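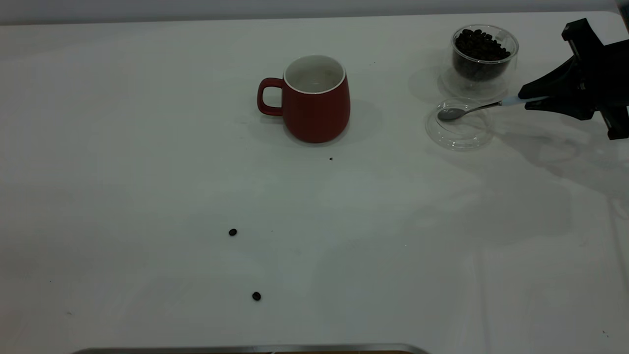 Tue 6 April. Development diary, Dunell

Build 78 was delivered to the test group this morning. Wave five remains too difficult for new players, and Ms. Toivonen has been asked to lower the archers' starting health. The upgrade shop now opens between rounds.

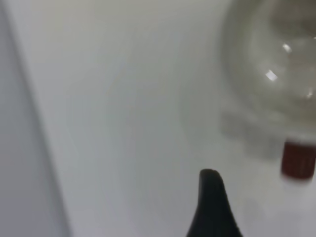 The price of the second gate was set at 153 coins, pending Mr. Fallahi's review. Players may carry 2 gate keys at a time. The background of the shop menu will be changed to a plain pale white, close to the surface shown, so that the coin total can be read on small screens. Save files from October will no longer load.

Last updated by H. Jõgi
Contact | Copyright Sirnent | Back to top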